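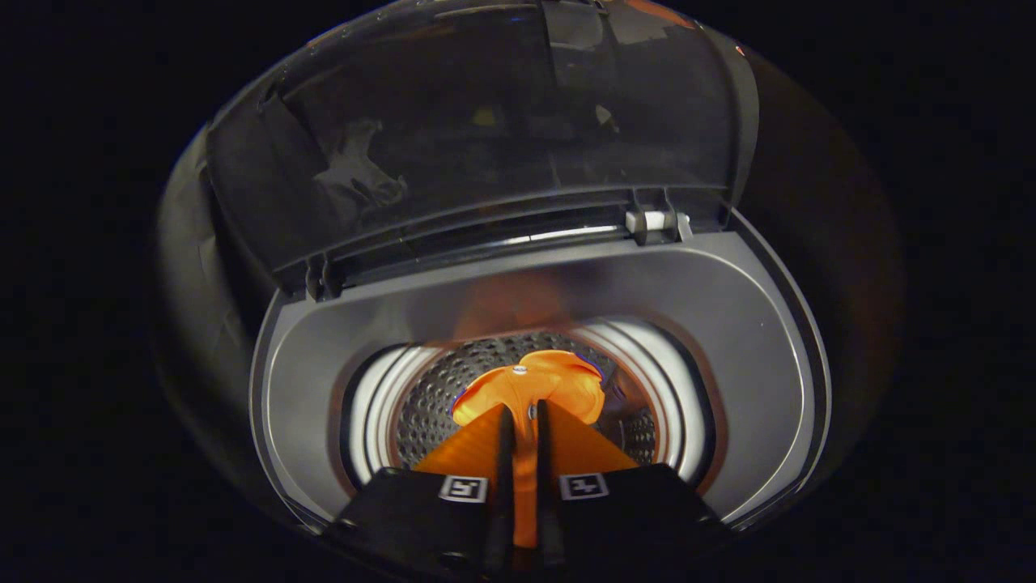 One of our readers wrote in to ask if the Senico club could please share its laundry tips, as her daughter's team is starting on washing machines next term and keeps dropping the socks. Happy to, we love laundry week!

Start with one garment in the drum and pick a bright colour, because dark cloth against a dark gripper is miserable to follow on the screen (we lost a whole evening to navy towels). Go in from straight above, jaws open, and close on a fold. A flat bit of cloth just slides away from soft fingers. Lift slowly, wait for the swing to stop, then move across to the basket.

Wipe the finger pads with a damp cloth between goes. Fluff builds up quicker than you'd think, and ours grip so much better clean! Keep the marker tags clean too, and never tape over a corner of one.

Write down every try, good or bad. The Nogueira team logged 138 pick-ups in April and we managed 112, which we're very pleased with, and the best 3 go up on the club wall.

Always unplug the machine first. Next time: pillowcases, and getting a duvet cover out in one go.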